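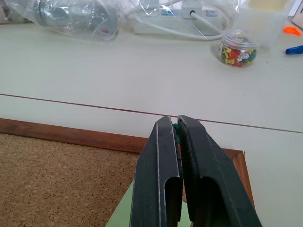 Cimside Opens Its Third Pin-Up Room at Park Street, and You're Invited to Make a Mess of It

GRERNGATE, May 21, 2018 - I've been putting off writing this because I kept wanting to go back in and move the tables again, but the doors are open now, so here goes! Cimside has a new pin-up room on Park Street in Grerngate, and I couldn't be happier with it.

If you haven't been to one of our rooms before, a pin-up room is a place to lay out paper. You bring your patterns, your recipe cards, your kid's science project, your seating chart for the wedding (we get a lot of those), and you spread it all out on cork boards until it makes sense. Then you take a picture, or you roll it up, or you leave it on one of our racks and come back tomorrow.

I started Cimside at my own dining table with one board and a tin of tacks. We now have 690 members between the first two rooms, and the question I hear most is whether there's anywhere to work flat. Walls are great for looking at things. They're not so great when you're still shuffling scraps of colored paper and haven't made up your mind! So Park Street is our first room built mostly around tables.

The tops are pale and smooth and pushed together end to end, so you can run a long project right across the joins. The boards are plain speckled cork with wood frames, mitered at the corners, and they lie down on the tables or hang up on the rails, whichever you like. We have 271 of them in the new room, and they came from Tesier, who also made the boards for our first room. I asked for the reddish-brown frames again (I'm stubborn about that, I like how they look next to the light cork).

Paper is included. There are shelves of sheets and card, and the pale green seems to be everybody's favorite so far, judging by how often I'm refilling that shelf. Tacks, tape, scissors and string are on the cart by the sink. Please put the scissors back.

The room is 2,000 square feet with a small kitchen at the back. Coffee is free. Lunch is up to you, though the bakery across the street does a very good egg sandwich and they know us by now.

Day passes and monthly memberships are both available at the front desk, and current Cimside members can use Park Street right away on the cards they already have. Kids are welcome with a grown-up. If you'd like a whole table for a class or a club, ask a week ahead and we'll set the boards out for you.

We'll also be running a paper and card swap in December, so start saving your offcuts now. Bags and boxes are both fine, just keep the glitter separate, I beg you.

About Cimside
Cimside runs 3 shared pin-up rooms for anyone with a project and not enough table. Press visits to Park Street are welcome during opening hours. Stop by the front desk and ask for a tour.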